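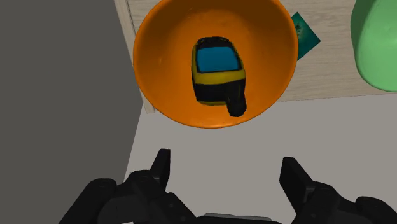 A toy vehicle in an orange bowl.

The toy library in Olside wants 3000 dollars to go digital, and I am told I should be pleased. Under the plan, members would stop wandering the shelves on a weekday morning and start choosing from an app called Pluvton, which suggests toys according to a child's age and "play profile". My granddaughter is two. Her play profile is whatever is closest to her hand.

I have read the proposal twice. Liette Chisholm, who wrote it, argues that families borrow the same few things over and over while the rest sits in the back. I believe her. I have carried the same train set to the car seven times. What I doubt is that this is a problem. Kids like repeating themselves, and a toy that goes out every fortnight is earning its keep.

The pitch also leans hard on learning. Each toy will get a score for language, movement and "early reasoning". Who sets the scores? The company does, going by the brochure, and it doesn't say how. I would like to see the working before we label a plastic truck as good for reasoning and a box of dress-up hats as weak in it. Any parent who has watched two four-year-olds bargain over a hat could dispute that one.

Then there is the cost after the first year. The 3000 dollars covers set-up. The renewal fee is left for later, and in my experience a fee left for later is seldom a small one. Membership is 20 dollars now. Darcy Thibodeau asked at the June meeting whether that would hold and was told it was "the intention".

I'm not against computers. Put the catalogue online by all means, so people can check whether the marble run is in before they drive over. A spreadsheet would do it. Spend what's left on longer opening hours, which 67 members asked for in the last survey, and on replacing the puzzles with pieces missing.

If the app is as good as they say, let Pluvton lend it to us for a term, free, and we can bring it back if the kids don't take to it. We do the same with the tricycles.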